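Search this site Go Search

Teritz publishes results of gripper comparison for kitchen tasks

FLALTIRSTEAD, July 29, 2020 – Teritz today released the results of a comparison of two robot grippers, one with two fingers and one with three, on food preparation work using ordinary kitchen tools. The tests began in January at the company's Flaltirstead lab and covered 1,527 attempts across 56 tasks.

Both grippers were run on the same six-axis arm with the same controller settings. Tasks included picking up a knife by the handle, holding it point-down over a cutting board, and slicing leeks and other long vegetables. No tool was modified to suit either gripper.

The three-finger model dropped or lost its hold on a tool in 107 attempts. The two-finger model did so almost twice as often, mainly when the handle turned sideways during a cut. It was faster at picking up small items and needed less clearance above the board. 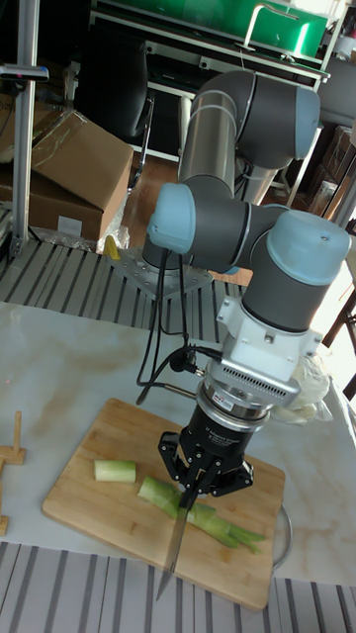
Sipho Magagula said the knife results matched what he had seen at Lorkholm, where a narrow handle was usually the first thing to slip. He added that he would like to see the same tasks repeated with a worn blade, as cutting force goes up quickly once the edge is dull.

Teritz plans to add that condition to the next round, along with a second force sensor supplied by Coetzee.

"We wanted numbers for tools people already own," said Lwazi Steyn, test lead at Teritz. "The choice of gripper still depends on the job."

The full results table, task list and controller settings are available from the Teritz press office on request.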